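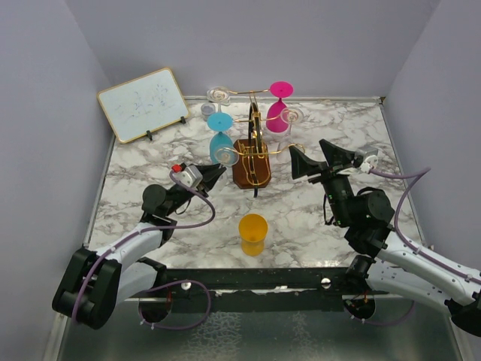

Maio, de manhã cedo

Dormi mal e levantei-me antes das seis. Aproveitei para acabar de passar a limpo as notas da visita de ontem a Fidville, porque se deixo passar dois dias já não percebo a minha letra.

A vila foi construída pela fábrica de bolachas Esquivel para os seus operários. São 86 casas, quase todas iguais, com a porta ao meio e um quintal estreito atrás. A casa do encarregado fica na esquina e tem mais um andar. O forno grande foi desmontado há muito, mas a chaminé ficou e serve de referência a toda a gente. Perguntei o caminho duas vezes e das duas me mandaram virar na chaminé.

A Zyanya Magaña recebeu-me no arquivo, que ocupa a antiga cantina. Já tinha separado três caixas. A primeira só tinha facturas de farinha e açúcar. A segunda trazia o livro de salários, com 404 nomes, e foi aí que gastei a tarde. As mulheres da secção de embalagem vêm numa lista à parte, no fim, e ganhavam à peça. Os rapazes aprendizes aparecem só com o primeiro nome e o número da casa. Copiei as primeiras 11 páginas e fotografei as outras.

A terceira caixa era de latas e rótulos. Há uma série inteira da marca Tulis, bolachas de manteiga, com o mesmo desenho em quatro cores diferentes. A Zyanya acha que a cor indicava o peso. Eu inclino-me mais para o mercado de destino, mas não tenho prova nenhuma. Fiquei de procurar nos livros de expedição, se ainda existirem.

Almocei sopa e pão no café em frente à estação. O dono tem na parede uma planta da fábrica, emoldurada, que não está no arquivo. Deixou-me tomar notas e vi que o armazém do açúcar ficava do lado do rio, ao contrário do que escrevi no segundo capítulo. Tenho de corrigir isso e também a legenda do mapa.

Meio-dia

Telefonei para a editora Otow. Querem imprimir 200 exemplares e pedem o texto completo até ao fim do mês que vem. Disse que sim. Faltam-me dois capítulos: o da escola dos filhos dos operários e o do encerramento. O da escola está adiantado - tenho as listas de alunos e um caderno de contas de uma menina da terceira classe, com exercícios todos de bolachas e caixas. O do encerramento ainda não tem nada além de recortes de jornal, e os recortes contradizem-se. Um diz que a fábrica fechou por causa do preço do açúcar, outro fala de dívidas antigas da família.

Paguei a conta da luz e comprei envelopes.

Noite

Reescrevi a passagem do armazém. Ficou mais curta. Cortei também o parágrafo sobre a banda de música da fábrica, que repetia o que já está na introdução, e guardei-o à parte para o caso de sobrar espaço.

A Zyanya escreveu ao fim da tarde. Encontrou mais um livro, húmido nas pontas, que pode ser de expedição - não quis abri-lo sem o deixar secar primeiro. Volto lá na próxima semana, no comboio das oito. Levar lápis, o carregador e a lupa pequena. Perguntar pelo nome da professora.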